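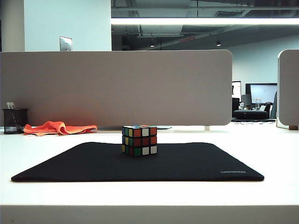
The cube on its mat, scrambled, desk dividers behind.

Two hundred trials and a number I don't trust

February 16, 2025

I spent most of January trying to repeat a result I had read in a short write-up of a method called Trenlow. The claim is easy to state. You show a robot arm a small number of demonstrations of picking up an object and turning it to a requested face, and the method fills in the rest by making up variations of those demonstrations on its own. The write-up used a Rubik's cube and gave a success figure high enough that two people at work forwarded it to me on the same morning.

I'm not against the idea. Making more out of a few good demonstrations is sensible, and the people who built Trenlow released enough of their code that you can try it, which I wish were more common. My trouble is with what was counted as a success.

Turning a cube to a requested face sounds strict. Read the appendix, though, and a trial passes if the right colour ends up facing the camera within a tolerance wide enough to park a ute in. The cube can be hanging off the edge of the pad. It can have been dropped and landed the right way up. There are six faces, so a clumsy drop gets you a pass every so often for free, and nowhere in the paper is that subtracted or even mentioned.

Then there's the matter of "the right colour". On a solved cube, fine, each face has one. On a scrambled cube you have to go by the centre square, and the checking script they released doesn't do that. It takes the most common colour across the whole face. On a well-mixed cube that can be a tie, and when it is, the script picks whichever colour comes first in its list. I had to read that part of the code a few times before I believed it.

So I ran it again with a scrambled cube and my own checker, which looks at the centre square and nothing else. I also added a plain rule that the cube has to finish fully on the black pad. Same number of demonstrations, same training settings, 200 trials. I left the ordinary office clutter along the back of the desk where it was -- the orange cloth, the pen holder -- because a method sold as robust shouldn't need a bare bench and a curtain.

With their checker, my runs came out close to the published figure. With mine, the figure fell by a lot. I'm holding off on posting it as a headline number because I've only got one setup and one cube, and I would be doing the very thing I'm complaining about. What I will say is that the gap between the two checkers, on exactly the same runs, was bigger than the gap between Trenlow and the older baseline it is supposed to beat.

A few things I haven't sorted out:

The lighting. We have a long strip light overhead and the front of the desk washes out slightly. Red and orange are hard enough to tell apart in good light. I checked 11 of the disputed trials by eye and my script was wrong on 2 of them, both red against orange. That hurts my numbers too and I'd rather say so.

The starting position. The write-up says the cube was placed "randomly". I put it near the middle of the pad and nudged it between trials, which isn't random either. Somebody with more patience could mark out a grid.

The baseline. They compare against Osari, but an old version of it. The current one has a different grasp planner and I can't find any reason given for leaving it out. I've started the same runs with it and they're slow going.

A reader asked last month whether I think any of these small-demonstration papers hold up. Some do. The Dukia one from a while back was modest about what it claimed and I got the same results within an afternoon. It also got a fraction of the attention, and you can draw your own conclusions there.

I've written to the authors about the tie-breaking in the checker and will add their answer to this post when it comes. The Osari runs should be finished by then as well, and I'll put up both sets of logs together.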